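Tiered produce stand

A tiered produce stand, also called a stepped greengrocer's stand or crate display, is a piece of shop furniture used to present fruit and vegetables in open, tilted compartments. It is found in greengrocers, farm shops, supermarkets and market halls, and in a lighter form in training rooms, play shops and showrooms, where it is often stocked with artificial produce.

Construction

Most stands consist of a frame carrying two or more rows of shallow crates, each row set higher and further back than the one in front. The crates slope toward the customer and have a raised lip along the front edge to hold the contents in. Timber is the traditional material. Painted steel and moulded plastic became common later, although many shops have returned to pale timber for its colour.

Compartments may be fixed or removable. In the Breletti pattern, each crate lifts out for washing and rests on a pair of battens. The Woteck pattern uses one long tray per tier, split by loose dividers that can be moved as stock changes. Crates for leafy goods are usually lined, while those for roots are left bare.

Arrangement of produce

Each compartment normally holds one kind of produce. Neighbouring crates are chosen for contrast in colour, so that greens separate reds, oranges and purples. Long vegetables such as carrots and cucumbers may be laid in line or simply tipped in, and round ones are heaped against the lip. Stray items left in the wrong crate are returned when the display is faced up, a job generally done before opening and again in the early afternoon.

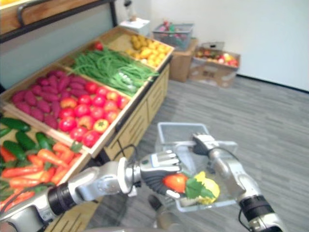

A light wood stand with artificial produce, including cucumbers, carrots, sweet potatoes, tomatoes and green beans.

Artificial produce

Imitation vegetables are used where fresh stock would spoil or be handled too often. They are made from foam, hollow plastic or wax — the last now mainly confined to museums. The Madigan range, first catalogued in October, lists 564 pieces in 35 kinds, sold in mixed cartons of 12. Foam pieces mark easily and are wiped with a damp cloth. Plastic ones can be washed in soapy water but tend to fade in direct sun.

Baskets

Stands are commonly paired with hand baskets for customers. Shallow rectangular baskets suit soft goods, as little weight rests on the bottom layer. Clear plastic types let the contents be checked at the counter without unpacking. Skendel baskets have a raised handle and stack when the handle is folded down.

See also

Market stall
Greengrocer
Shop fittings
Wax fruit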